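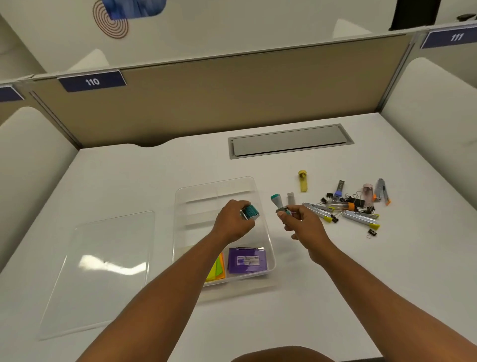
A reader of the earlier version of this page wants to know if the tray task can be shown with bare hands only, with no remote control at all, and still get a two-finger arm to do it.

Partly. Hand recordings teach the order of the work and where things end up. They don't teach the gripper how hard to close. At Tiltuvgate we record most of the set by hand and a smaller part by remote control on the Vekine arm, then train on both. The steps below cover both halves, in the order we do them.

## What you need

- A head-mounted camera that sees the desk and both hands
- A clear organizer tray with molded compartments
- A mixed lot of desk supplies: roller stamp, self-inking stamp, box cutters, binder clips, pencil lead, a pen, sticky notes
- Lustness, for recording and labeling
- The arm and its hand controller (part two only)

Retract every blade before you start. If you have a box cutter that won't lock, leave it out of the set.

## Part one: showing the task by hand

### 1. Write down where things go

Decide this before anyone sits down. Our rule is short: stamps in the upper section of the tray, sticky notes in the lower front, small items wherever there is a free compartment that fits. If two people will record, both read the same rule. We skipped this in our first round and ended up with one person putting the clips in first and another leaving them for last, in different compartments. The trained policy hovered over the tray and put them in neither.

### 2. Set the desk

Put the tray near the middle with the supplies to its right. Take the lid off and lay it to the left where your arm won't drag it. The supplies should be in a loose group on the desk. Don't line them up. Some items should touch, and a few should lie at odd angles, the way they would if you tipped out a drawer.

Start some episodes with the tray empty and some with it partly filled. A policy that has only seen empty trays does badly when it is stopped halfway and restarted.

### 3. Check the view

Sit down, reach for the farthest item, and look at the preview. Both hands should stay in view from the grasp to the release. If the top half of the preview is wall, tilt the camera down. The edge of your knee at the bottom is fine.

Clear plastic is the usual problem. A tray or lid picks up the ceiling lights as bright streaks, and depth readings drop out there. Turning the lid a little often moves the streak. We leave some glare in on purpose – the robot will meet it later.

### 4. Record

1. Rest your hands on the desk and start the episode in Lustness.
2. Wait two seconds.
3. Pick up an item, carry it over its compartment, lower it, let go, and open your fingers fully before you move away.
4. Go on until the supplies are put away or you reach the point where you planned to stop.
5. Rest your hands again and stop the episode.

You can use both hands. A stamp in each is a normal way to work, and if your robot has two arms you'll want plenty of that. For a single arm, record one hand at a time and keep the other at rest. Mixed recordings can be split later, but the labeling is slow.

Work a little slower than you would on your own. Don't toss things. Don't push an item around inside the tray to make it fit; pick it up again and set it down properly.

If you drop something, keep recording. Pick it up from where it landed and carry on. Mark the episode "recovered" and keep it. Throw out only the ones where your hand leaves the view during a grasp or where someone reaches in from the side.

### 5. Change one thing each time

After every episode change the layout. Shift the tray by a hand's width, turn it, swap an item, or reshuffle the group. Every so often change the desk or the person. Changing everything at once makes it hard to work out what broke when a run fails.

## Part two: the same task by remote control

Use the same desk, the same tray and the same written rule. The operator should have done part one first.

Small items are where this matters. A binder clip lying flat is easy for fingers and awkward for a gripper, so the operator has to find a way in: usually across the wire handles, coming down at a slight angle. A roller stamp is wide, and the arm has to hold it low enough that it doesn't tip as it goes in. These choices are what the hand recordings can't give you.

Keep the arm speed low for the first hour. Stop for a break when your releases get sloppy, which for most of us is well before we feel tired. If the controller lags, stop and restart the session. Laggy episodes teach the arm to overshoot.

## Labeling

Cut each episode at the releases, so one segment is one item put away. Give each segment the item and the compartment, nothing more. We tried free-text notes and didn't use them.

Watch five segments at full speed from every session before you upload it. A camera that has slipped shows up right away that way, and it doesn't show up in the file list.

## How much is enough

Our current set has 1307 segments recorded by hand and 222 by remote control. With the remote part left out, the arm went to the right item most of the time and then fumbled the grasp. With the hand part left out, it grasped well but repeated items it had already put away. I would not read much into the ratio. A tray with deeper compartments would probably need more of the remote kind.

## Common problems

**The arm reaches for the tray contents.** Too many episodes started with an empty tray. Add more that start partly filled.

**It lets go too high.** Look at your hand recordings. You are probably dropping things the last bit of the way.

**It ignores clear items.** Pens and lead cases in clear plastic need more episodes than anything else in the group. Record them over different desk colors if you can.

**It stops with one item left.** Check where the episodes end. If many were stopped early, label them as partial before training again.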